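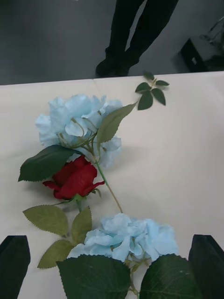

According to Esi Nutsugah, the bund drain valves are the weak point of any small fuel depot, and a report on containment that leaves them for an appendix has its priorities backwards. Her comment on our first draft was accepted. Drain valves now come before wall capacity.

1. Scope

The project examined secondary containment at the Prester fuel depot outside Gumville. The depot stores diesel and heating oil in three vertical steel tanks inside one shared bund. Loading racks, underground piping and vapor emissions were left out. Do-yoon Son handled the capacity calculations. The drainage and inspection sections were written jointly.

2. Drain valves

Rainwater collects on the bund floor and has to be released by hand. The outlet is a gate valve on the outside of the wall, followed by an oil-water separator. If the valve is left open after draining, the bund holds nothing in a tank failure, whatever its rated capacity. The depot procedure requires the operator to check the water for sheen, open the valve, stay at the valve until draining is finished, close it, and sign the log.

The log we were given had entries for opening times but often none for closing times. This does not show that the valve was left open – only that the record cannot be used to prove it was shut. We recommend a second column for the closing time and a lock on the handwheel, with the key kept at the control room desk.

3. Capacity

The design rule used in this report is that the bund must hold 100 percent of the largest tank plus an allowance for rain. The volume taken up by the other tanks below the top of the wall has to be subtracted. The original design sheet did not subtract it. After correction the bund still passes, although the margin for rain is smaller than the sheet states.
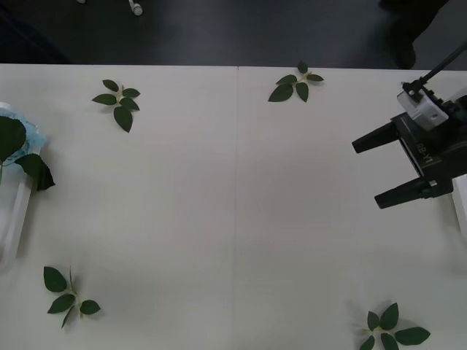 The corrected figure also assumes an even wall height. Levels taken along the top of the wall showed a low section on the north side, next to the pipe crossing, where the concrete has settled by over 30 millimeters. Usable capacity is set by that low section, so the calculation was repeated with the lower height. The result was a further small loss, still within the rule.

4. Joints and penetrations

Expansion joints in the wall are filled with a sealant sold under the name Wiriya. We had no data sheet for its resistance to diesel and did not test it. The sealant was cracked at the north pipe crossing. A bund with adequate volume and a leaking joint will slow a spill but will not hold it, and this repair should be done before any work on wall height.

5. Limits of the work

All site measurements were made on one Thursday in August, in dry weather. The floor could not be tested for seepage. Tank dimensions were taken from drawings supplied by Zadex, the firm that did the last tank inspection, and were not checked on site. The rain allowance used the local 20-year storm. A longer return period would need a new calculation, and the spreadsheet is set up so that this value can be changed in a single cell.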